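Unit 6: Collecting Demonstrations for a Learned Picking Policy
Course handout, Robot Learning Laboratory
Prepared by Nathalie Van Rooij and Britta Ruppert

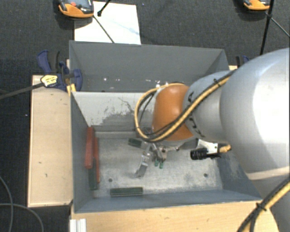
A policy trained from demonstrations can only be as broad as the set of situations in which those demonstrations were recorded. Students often arrive in this unit with the view that collection is a preliminary chore and that the real work begins with the choice of model. The course takes the opposite position, and half of the final mark rests on the data set. The task for this unit is bin picking: the arm reaches into an open metal bin, takes hold of one block and lifts it clear of the rim. Blocks lying against a sloped wall, as the red-brown and red ones do along the left side of the bin, present a different problem from a block lying flat on the floor, and the two cases must both be represented in every set submitted. A gripper finger that approaches too close to the wall may touch metal before it touches wood, and the operator will usually correct for this without noticing. Those small corrections are among the most useful things a demonstration can contain.

Terms used in this unit

Episode: one continuous recording, from the release of the start button to the moment the operator marks the end.
Layout: the arrangement of blocks in the bin when an episode begins.
Operator: the student guiding the arm.
Recorder: the student who sets the layout, starts and stops the recording, and completes the log.
Policy: the trained model that maps camera images and joint readings to arm motion.

Required quantity

Each pair of students submits 148 episodes. The number was set after the first year of the course, when several pairs submitted very large sets that had been recorded from a handful of layouts. Policies trained on those sets performed well on the layouts they had seen and poorly on everything else. Pairs may record more than the required number, but the additional episodes are not graded. They should be placed in a separate folder.

At least 18 episodes must be recoveries. In a recovery, the first attempt at a grasp fails and the operator completes the pick without stopping the recording. Recoveries may not be staged by dropping a block on purpose. If a pair has too few at the end of its sessions, it should return to the layouts it found difficult and record further episodes there.

Choosing layouts

Layouts should be prepared before the session, using the layout sheets distributed in Prusudis, the course file system. The sheet divides the floor of the bin into cells and gives a position and an angle for each block. The recorder places the blocks by hand, with the arm parked and the motion lock engaged, and checks the result against the sheet.

Placement by hand has a known weakness. People tend to put objects near the middle, parallel to a wall, and with space between them. The sheets were generated at random in order to counter this habit, and recorders are asked to follow them even when a layout looks awkward. Blocks that overlap, or that rest partly on one another, are to be left that way. If a block slides after placement, the recorder notes the change in the log and the episode proceeds from the position in which the block came to rest.

Color deserves particular attention. If every successful episode in a set ends with a red block in the gripper, the policy may learn to prefer red and ignore blocks of other colors. The target block is therefore named on the sheet for each episode. Operators should take the named block, including when another would be easier to reach.

Conduct of a session

Sessions are booked in blocks of 2 hours through the Brirkadlow calendar. Both members of the pair must be present throughout. A third person may observe from outside the marked area.

The recorder reads the layout number aloud and confirms that it matches the number on screen. The operator moves the arm to the start pose and waits for the recorder's signal. Each episode should be carried out at an even, unhurried pace. Long pauses above the bin cause trouble in training, as the model is given many nearly identical images in which the correct action is to do nothing. Operators who need time to consider a grasp should take it before the signal.

Operator and recorder exchange roles after every 6 layouts. Two people rarely approach the same block in the same way, and some variety in approach is wanted. Pairs should not, however, agree on different styles in advance. Large and deliberate differences between operators, such as one always approaching from the left and the other always from the right, can leave the policy with an average of the two that reaches no block at all.

Cable slack must be checked at each exchange of roles. Cables near the wrist can tighten as the last joint turns, and an operator concentrating on the fingertips may not see it. If a cable draws tight, end the episode, mark it as void and return the arm to the park position.

The log

An episode without a log entry is not counted. Each entry gives the layout number, the target block, the initials of the operator, the outcome and any remark. Outcomes are recorded as success, recovery, failure or void. Failures are kept. They are excluded from the first round of training but are needed for the exercise in Unit 8, in which students train a classifier to predict whether a grasp will hold.

Remarks should be brief and factual. "Finger touched left wall before closing" is a useful remark. "Bad run" is not.

Changes to the cell

The position of the bin, the clamps and the cameras must not be altered. A bin that has shifted by even a small amount makes earlier and later episodes inconsistent, and the error is difficult to find afterward. Any pair that suspects a shift should stop recording and inform Britta Ruppert. Marks and scratches on the bin surface are to be left alone, and the bin should not be cleaned partway through a pair's collection.

Submission

Data sets are uploaded to Prusudis by the end of November, together with the log and a statement of no more than one page. The statement describes how the episodes are distributed across layouts and names at least one kind of situation the set does not cover well. Sets are checked automatically for missing frames and mismatched time stamps, and a report is returned to the pair. Corrections may be submitted once.

Questions on grading should be addressed to Nathalie Van Rooij. Reading for the next meeting: Peñalver notes, sections on action smoothing and on the separation of training and test layouts.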